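# Chapter 4: Showing the Arm What You Mean

There is a sentence that appears in nearly every brochure for a teachable robot, and you will meet it sooner or later: anyone can program it, because all you have to do is show it the job. Treat that sentence with care. Showing is a skill, most people are bad at it at first, and the robot has no way of telling a good lesson from a poor one.

There are two common ways to show an arm a task. In the first, you take hold of the arm and push it through the movement while the joints go slack. In the second, you stand or sit some distance off and drive it with a hand controller, a pair of levers or a smaller copy of the arm. Both produce a record of where the joints went and, usually, what the cameras saw on the way. Everything in this chapter depends on that record and on what is missing from it.

Guiding by hand feels natural. It also puts your own body in the lesson. Your forearm blocks a camera, your grip steadies a wobble the motors will later have to handle alone, and you feel contact through your fingers that the machine never stores. Remote control removes some of that and adds trouble of its own. You lose your sense of touch, you misjudge depth, and you slow down near anything that bends.

The trials used in this chapter were run at the Uddale workshop under Grigoris Tsolakis, who chose artificial flowers as the subject. The choice was a sour one, and a good one. A fabric petal gives way, a leaf swings, and a stem that looks straight from one side is nothing of the kind from another. Suppliers prefer to demonstrate on blocks. When the Rollura sales team came in March, they brought blocks.

Tsolakis and his colleagues recorded 2,655 demonstrations by remote control and kept 2,042 of them. The rest were thrown out by a person watching playback, and two people doing that job did not always agree. Keep this in mind when you read that a system "learned from demonstration". Someone decided what counted as one, and the rule they used is seldom printed.

The wrist view deserves the same doubt. It is often described as what the robot sees, as if that settled the matter. A view taken so near the fingers can be nearly filled by a single flower, or tell you very little at all. Before going on to section 4.1, study these four views from the wrist and decide what you would be willing to conclude from each.

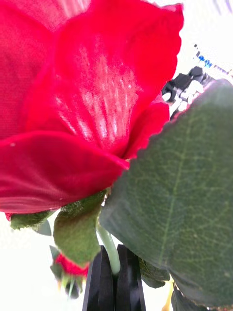
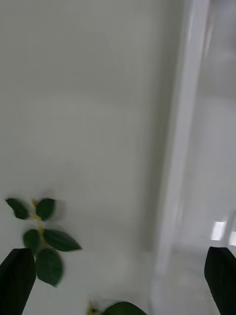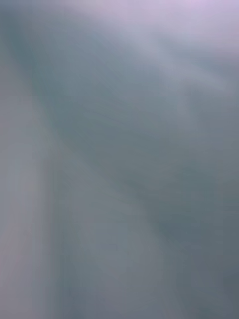
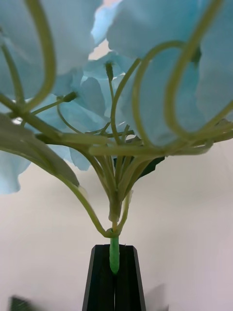 **If a demonstration goes wrong halfway and the operator recovers, should it be kept?**

Keep it if the recovery is one you would want repeated, and mark it so that it can be found again. A set made only of perfect runs gives the robot no lesson in what to do after a slip – and slips will come. Throw it out if the operator hesitated, wandered or gave up, as those movements will be copied just as faithfully as the useful ones.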